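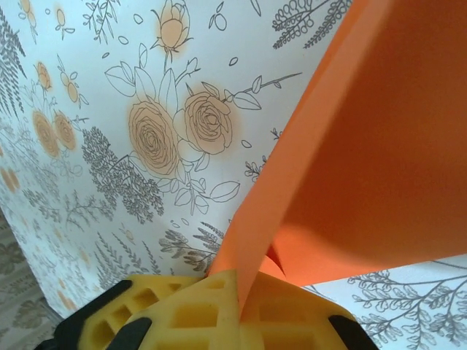

Gripper trials, catch-up meeting
August 5, 2025
Round the table: Sulastri Sumampouw, Yusri Pelupessy, Larasati Sutanto, Octavio Taipe and me, Dimas Pangaribuan, typing as fast as I can. If I've got your bit wrong, shout and I'll change it.

Last time's notes
Agreed, apart from Yusri wanting it put down that he never promised the wrist camera bracket for February. Fine, it's down!

Paper handling
Most of the hour went on this. Larasati has been running the pale yellow fingers (the waffle ones, we're calling them Callus now and I've given up arguing) against the hard Gál pair on single sheets. She did 50 picks with each, plain orange paper and the flowery wrapping. Callus dropped 2 and Gál dropped nearly 30, mostly on the lift. I thought the Gál fingers would at least win on placing the sheet straight, and they did, but not by enough to make anyone round the table want them back.

Sulastri's worry is creasing. The soft fingers pinch a narrow bit of the sheet and it wants to twist just above the pinch, so you can end up with a little pointed fold. She'd like us to score creases as well as drops. Octavio said a crease doesn't matter if the sheet is going to be folded anyway, and we went back and forth on that for far too long (partly my fault, sorry). We settled on two columns, drops and creases, and no adding them together.

Wrist camera
Yusri likes the close view of the fingertips and so do I, but a curled sheet can block a big chunk of what's behind it. He wants to try the mount a bit further back. Octavio would sooner leave it alone and add a fixed camera over the table. We'll try Yusri's way first, as it only needs a longer bracket, and look at the overhead one if that's no good.

Controller
Short one. The Rallness box is still slower to close than the old Gidside one, and Sulastri prefers it all the same: she can set the closing force in smaller steps, and for paper that's the bit she cares about. The log is up to 2,254 grasps across both boxes. Larasati asked whether we could please all name our files the same way. Yes. Everyone said yes last time too.

Who's doing what
Larasati: rerun both sets of fingers with the crease column, tissue paper as well if there's any left.
Yusri: longer bracket.
Sulastri: write up her force settings so the rest of us can copy them.
Octavio: price up an overhead camera, just in case.
Me: these notes, and a file naming sheet stuck to the bench.

Any other business
Octavio needs the long table on Thursday morning, so please clear your paper off it before then.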